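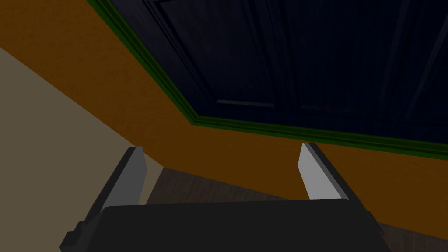 Simulated Rooms Come First for Galel Workers

09/09/2023
By our business reporter

CLESTBY — Workers at the Galel furniture storage building spend the first part of their shift at a screen now. Before a robot arm moves any shelf or chair in the building, its work is tried in a computer model of a room, and the people who did this lifting by hand are the ones who check it.

The company started the change in February with two arms from the supplier Thorlacius. The model rooms are made with a program called Tevden. They have walls, floors and ceilings in many colors, so that the gripper does not learn only one kind of place. A worker watches the arm in the model from a view close behind its two fingers, and writes a note when it points the wrong way or goes too near to a wall.

Seven employees have moved from the packing floor to this new job. They had four weeks of training, paid at the normal rate, and the company says that nobody was asked to leave. The staff union confirms this, but it wants the promise in writing for the next year also.

"My back is better and my eyes are worse," said one worker, who packed furniture for many years before the change. She said the hardest part was to learn how to judge distance on a screen. In the packing room she knew it by hand.

Galel says each arm must finish 2,000 tries in the model before it is allowed to do a new task in the building. Most of the notes from workers are about small things, for example a finger that closes too early, or an arm that turns up to the ceiling when the piece is on the floor. The engineers at Thorlacius read the notes every morning and change the program.

Not all people are happy. Some packers who stayed on the floor say they now have fewer colleagues to help with large pieces, which the arms do not lift yet. The union has asked for one more person on the late shift. The company will answer this month.

Up to 70 people work in the building, and Galel plans to offer the training to anyone who asks for it. The next course has space for a small group — the list is on the board near the canteen.

Comments (3)

packer_late_shift: One more person at night is not much to ask. We carried wardrobes with two people all summer.

Dorrit: Is the screen job paid more than packing or the same? The article does not say.

hillroad: My son did the course and he likes it. He says the first week is very slow.

We use cookies to improve your visit. By continuing to read, you accept our cookie policy.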